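Workport 用户论坛 > 运动控制与规划 > 双臂
主题:两条手臂用同一条时间轴,右臂还是落后,应该在哪一层补偿?

oshima_d
发表于 2026年9月12日
大家好。我是 Daichi Oshima,在 Skestedberg 的一个小实验室写控制软件。中文不是我的母语,如果有的句子不清楚,请直接问我,我会再写一次。

我们的配置是:两条手臂面对面安装在同一张桌子上,每条手臂有自己的控制器,每条手臂末端有一个两指夹爪。上位机运行 Workport,规划器用 Tovar,底层驱动是 Rarka。任务是双手把两个小方块在桌面上排好,然后互相靠近。将来要做插接,所以两只手之间的相对位置比绝对位置重要。

问题如下。Tovar 输出的轨迹是双臂合并的,也就是所有关节在同一个时间戳下面。我检查过合并轨迹,两边的时间戳是完全相同的。但是执行的时候,右臂的实际关节位置总是比左臂晚 70 毫秒。这个数值很稳定,换轨迹、换速度都不变。速度慢的时候没有关系,速度快的时候两个指尖的相对距离就不对了,最差的一次差了 5 毫米。

我已经试过的方法:
交换两条网线,没有变化。
交换两个控制器的启动顺序,没有变化。
降低两边的速度上限,延迟不变,但是位置误差变小,这个符合预期。
把右臂的轨迹提前同样的时间发送,误差几乎消失。

最后一个方法虽然有效,但是我不喜欢。我不知道这个延迟来自哪里,如果我只是在规划层减去一个常数,以后换一个驱动版本,问题可能就反过来了。请问各位是在哪一层处理这种事情的?

老秦不搬砖
先问一句,你这个延迟是怎么测的?是拿 Workport 里记录的关节反馈直接对比,还是有外部的测量?如果是前者,那你看到的可能只是反馈晚到,胳膊本身没晚。这两种情况处理办法完全相反。

oshima_d
谢谢,这是一个很好的问题。开始的时候我只比较了反馈。后来我让两个指尖轻轻靠在同一块软垫的两边,一起做同方向的平移。如果只是反馈晚到,软垫不应该受到挤压。结果是向右移动的时候软垫被压扁,向左移动的时候软垫松开。所以我认为手臂确实晚了。当然这个方法不能给出准确的毫秒数。

老秦不搬砖
行,那是真晚。软垫这招挺土但够用。

feixian_lc
我遇到过几乎一样的。Rarka 驱动里每条臂有一个设定值缓冲,默认长度不一定相同。你去看两边的配置文件,有没有一个插值缓冲深度之类的参数。我们当时是从旧工程复制过来一份配置,一边改过一边没改,找了很久。

还有,右臂先别提前发了。先把补偿去掉再查,不然你查到最后不知道自己在看什么。

oshima_d
我比较了两个配置文件,逐行比较的。除了设备地址和基座变换以外,没有差别。缓冲深度两边相同。但是我不能确定控制器真的使用了这个数值,因为启动日志里面没有打印。

补偿已经去掉了,谢谢提醒。

Hana_kinematics
我不太同意楼上说的一定要找到根源。做双臂的人都知道,两台独立控制器之间永远有偏差,你今天把这一段修好了,明天网络负载变一下又有新的。正确的做法是在执行层做在线对齐:每个周期读两边反馈的轨迹进度,哪边慢就让另一边等。这样延迟从哪儿来根本不重要。

Tovar 的合并轨迹本来就支持进度缩放,你把进度变量单独拿出来控制就可以了。

feixian_lc
@Hana_kinematics 让快的等慢的,前提是反馈没有延迟,或者两边反馈延迟一样。现在恰恰是这个没有搞清楚。你用带偏差的反馈去做同步,就是把偏差焊死在闭环里。

而且他的延迟非常稳定。稳定的东西多半是某个缓冲,不是网络。网络抖动不长这样。

Hana_kinematics
偏差可以标定。标定一次,写进进度比较里,然后闭环处理剩下的抖动。你那种查法,查一个星期,最后改一行配置,收益是一样的。

feixian_lc
收益不一样。他后面要做插接,要接触力。多出来的那段缓冲放在力控回路里就是相位滞后,你在轨迹层怎么标定也补不回来。

Hana_kinematics
力控应该跑在控制器里面,不经过这个缓冲。谁会把力控放在上位机?

老秦不搬砖
我就会……预算有限的时候什么都放上位机。

oshima_d
我们现在也是放在上位机。这是一个过渡的方案,我知道不理想。控制器内部的力控接口我们还没有权限使用,已经向供应商申请了,可能要等到 November(抱歉,十一月)。

关于两位的讨论,我的理解是这样:如果只做自由空间的运动,在线对齐足够;如果要做接触,最好先消除多余的缓冲。我的情况是两个都需要,所以我想先按照 feixian_lc 的方向查,然后再加上 Hana_kinematics 说的进度对齐。请告诉我这个理解有没有错误。

Hana_kinematics
顺序我有保留意见,不过可以。进度对齐的时候注意一点:不要让两边互相等。选一边做主,另一边跟。互相等会出现两边都越来越慢的情况,最后停在半路,日志里还什么错都没有。

dorota.j
大家好,我是 Dorota Jakubowski,维护 Rarka 的 Workport 接口部分。我看到这个帖子比较晚。

缓冲深度这个参数,在配置文件里写了以后,只有在控制器冷启动的时候才会下发。如果你是热重启驱动,控制器会继续使用上一次的数值。这个行为在文档里写得不明显,这是我们的问题。请你检查一下,右臂的控制器最近有没有断过电。

另外可以打开驱动的详细日志,搜索 2330,这是下发缓冲参数时的事件编号。如果左臂有这一条,右臂没有,那就可以确认了。

oshima_d
非常感谢!我检查了日志。左臂有这个事件,右臂没有。

我回想了一下历史。右臂以前用来做过遥操作的测试,当时为了让动作更平滑,同事把缓冲加大了。后来配置文件改回来了,但是那台控制器一直没有断电,因为它和旁边的设备共用一个电源,关掉比较麻烦。左臂在那以后换过一次保险丝,所以断过电。也就是说,文件是新的,控制器里面是旧的。

老秦不搬砖
破案。所以逐行比较配置文件是没用的,得问控制器本人。

feixian_lc
@dorota.j 能不能加一个功能,驱动连接的时候把控制器里实际的数值读回来,跟文件对一下,不一致就报警告?这种坑靠文档是防不住的。

dorota.j
读回是可以做的,控制器支持这个查询。我不太愿意让它默认报警告,因为有的用户故意用不同的数值,他们会觉得很吵。我可以先做成默认打印一行信息,再加一个严格模式的开关,不一致就拒绝启动。

feixian_lc
默认只打印一行信息等于没有。他原来的日志里那么多行,谁看得到?双臂模式下两边数值不一样,这个情况至少应该警告。单臂你随便。

dorota.j
双臂模式下两边不一致就警告,这个我可以接受。不过驱动目前不知道自己处在双臂模式里,它是两个独立的实例。检查要放在 Workport 的组控制器里,那部分不是我维护的。我先做读回接口,然后去问他们。

Hana_kinematics
顺便问一下,这个缓冲最小能设到多少?我们一直用默认值,没敢动。

dorota.j
取决于上位机发送的稳定程度。请不要直接设为最小值,先看详细日志里有没有缓冲耗尽的记录。如果有一次耗尽,手臂就会保持上一个设定值,快速运动的时候会有明显的一顿。实时内核的机器可以小一些,普通内核建议保持默认。

oshima_d
报告一下进展。右臂控制器断电以后重新启动,日志里出现了下发事件。我重新做了同样的轨迹,原来那个固定的延迟没有了。剩下的偏差在两个方向都有,数值很小,而且不固定,我认为这是正常的抖动。软垫的测试也重复了,两个方向没有感觉到区别。

然后我按照 Hana_kinematics 的建议做了进度对齐,左臂为主,右臂跟随。这里我遇到一个新的问题,想请教各位。

在 Tovar 里面,夹爪的开合是作为离散事件插在轨迹中的,它有自己的时间戳。当我缩放进度的时候,关节的轨迹会跟着变慢,但是夹爪事件仍然按照原来的时间触发。所以有一次手臂还没有到位,夹爪的命令已经发出去了。请问这是我的用法不对,还是它本来就是这样设计的?

Hana_kinematics
本来就是这样。事件绑的是墙上时间,不是进度。你要自己把事件改成按进度触发:进度变量越过某个值的时候发命令。我们写了一个小的包装,思路就是在每个周期里比较上一次和这一次的进度,如果事件点落在中间就触发。注意要用左开右闭的区间,不然进度停在事件点上的时候会反复触发。

老秦不搬砖
我反对一下。夹爪不应该按轨迹进度触发,应该按状态触发。到位了、速度低于阈值了,再发开合命令。进度到了不代表胳膊到了,跟踪误差你没算进去。把夹爪从轨迹里拆出来,轨迹切成几段,段和段之间放夹爪动作,老老实实等完成信号。

Hana_kinematics
切段的话每一段都要停下来,节拍就慢了。

老秦不搬砖
他又不是在产线上。先对,再快。

Hana_kinematics
这句话我同意一半。可以两个条件一起用:进度越过事件点,并且跟踪误差小于阈值。不满足就把进度冻结在那里,等满足了再继续走。这样大部分时候不用停。

oshima_d
我觉得两个条件一起用的方案适合我。不过冻结进度的时候,右臂是跟随的,左臂是主,如果右臂的误差没有满足,需要由右臂来要求左臂停止。这样是不是又变成了"互相等"?

Hana_kinematics
问得好。冻结要做在主进度上,由协调器统一判断,两条臂都只读进度,都不写。谁的条件不满足都可以否决,但是只有协调器能动进度。这样不会互相拖。再加一个超时,冻结太久就报错退出,别让它静静地挂着。

feixian_lc
超时之后别让夹爪自动张开。这个我们吃过亏,手里还有东西。保持现状,等人来处理。

oshima_d
这一点非常重要,谢谢。我原来的异常处理正好是"先张开夹爪,再回到初始位置",我会改掉。改成:停止进度,夹爪保持当前的命令,左右两边分别记录状态,等待操作的人确认。

现在协调器的代码是这样组织的,写出来给以后搜索到这个帖子的人参考:
一、协调器拥有唯一的进度变量,每个周期只更新一次。
二、左臂和右臂各自根据进度取样设定值,不保存自己的时间。
三、夹爪事件按照左开右闭的区间判断,同时检查对应手臂的跟踪误差。
四、任何一边否决,进度冻结;超过时限,进入保持状态。
五、启动的时候读回缓冲深度,两边不一致就拒绝运行。第五项现在是我自己写的查询,等 Dorota 的接口发布以后会换掉。

dorota.j
读回接口已经在开发分支里了,请你试用。函数名可能还会变,先不要在很多地方调用它。组控制器那边的人回复说可以加检查,但是没有给时间。

feixian_lc
第三条建议左右夹爪的命令分开排队。很多人图省事,两个夹爪用一个命令数组,一边要改状态就把另一边的旧值再发一遍。平时没事,一旦旧值过期,另一边就会莫名其妙动一下。

oshima_d
是的,我原来就是一个数组。昨天已经分开了,每个夹爪有自己的队列,没有新命令的时候什么都不发送。测试的任务我也改了,专门让左右两边处在不同的状态:左边夹爪张开,跨在缠着黑色胶带的方块的一端,右边夹爪的两指合拢,停在白色方块那里。如果队列之间还有串扰,这个组合最容易看出来。下一步是在这个姿态下反复冻结和恢复进度,并且故意在中间触发超时,我会把两边的命令记录对齐以后再发上来。

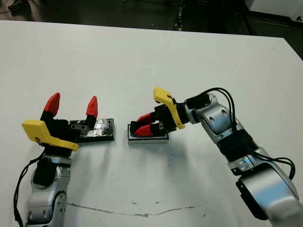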